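Week 3 notes: Laying a Place (the plain cover)

OK, so last week we got through linens and I promised we'd finally put something on the table this time. These notes go with the practical, so bring them with you and don't worry if they get stained. Mine are a mess, and I've been teaching from the same set for years.

First, some words, because I mix them up when I talk fast and then half of you write down the wrong one. A "cover" is everything that belongs to one person: plate, flatware, glass, napkin. A "charger" is the big plate that sits under other plates and never has food put on it directly. A "placemat" you know. A "tray cover" is the same idea as a cover, but everything has to fit on a tray, so you lose the luxury of elbow room. When I say "the line," I mean the bottom line, the imaginary one running along the table edge that the handles sit on.

The plate goes down first. Always! I know some of the old books have you do the napkin first, and if you end up working for Ollico or one of the other banquet outfits you'll do it their way and smile. In my room the plate comes first and everything else gets measured from it. Hold it by the outside with your palms (no thumbs on the rim, please, I will be looking) and lower it until it's centered in front of the chair. If the plate has a pattern or a logo, that goes at twelve o'clock. If it's plain, you're off the hook.

Then the fork. In the full setting, forks go to the left of the plate, tines up, with the one you use first on the outside. For the one-fork tray meal, though, the fork can go on the right. Somebody who is eating a bowl of noodles or a piece of cake with one hand is going to reach with the right hand most of the time, and there's no knife on that side to compete with. You'll see the same thing at a casual lunch counter. I used to mark people down for it until Zlatko Janevski, who taught this course before me, sat in on a class and argued with me about it for the whole break. I've let it go.

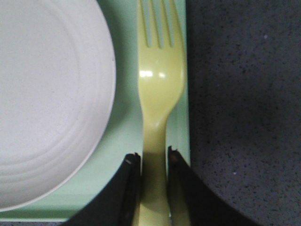

Spacing is where the points are lost on the practical, so let me go slowly. You want the fork close enough to the plate that they look like they belong together, but with room for a finger to get in and lift it. If the plate's rim is hanging over the fork, start over. The fork should also be straight up and down, parallel to the side of the mat. Crouch a little and look along it (yes, you look silly, everybody does it). A fork that leans even a bit is the first thing a guest's eye lands on, and with a straight-edged mat there's no hiding it, since the edge is sitting right there like a ruler.

On color: we'll do a whole session on this in week 11, so just the short version for now. White or off-white plates are forgiving and you can put them on nearly anything. Pale on pale is lovely for a daytime table, soft greens and yellows especially, but you need some difference between the pieces or the flatware melts into the mat. If you have to hunt for your fork, go a shade darker somewhere.

A word about plastic, because I get the question every single term. Yes, plastic flatware gets laid with exactly the same care as metal. It's lighter, so it slides when you bump the table, and glossy plastic picks up fingerprints and shows them under bright lights. Handle it by the neck or the middle of the handle and keep off the tines. The reusable kind we buy from Tekar washes fine on the top rack. Please don't throw it away after class, we lost half a box last November.

For the practical, you'll each lay one tray cover and one full cover. You have 15 minutes for the pair. I'll give you 14 points for placement and 11 for handling. Bring a clean cloth, trim your nails, and tie back your hair if it's long.

Reading before next time: the Radonjić chapter on informal service, just the part up to the soup spoons. She's very strict about soup spoons and I want to talk you through it in person before you panic. Glasses are next week, so if you have a stemmed one at home you don't mind risking, bring it along wrapped in a towel.

Callport Table Service Course | Handout revised February 4, 2019 | Questions: see the instructor before class | Back to top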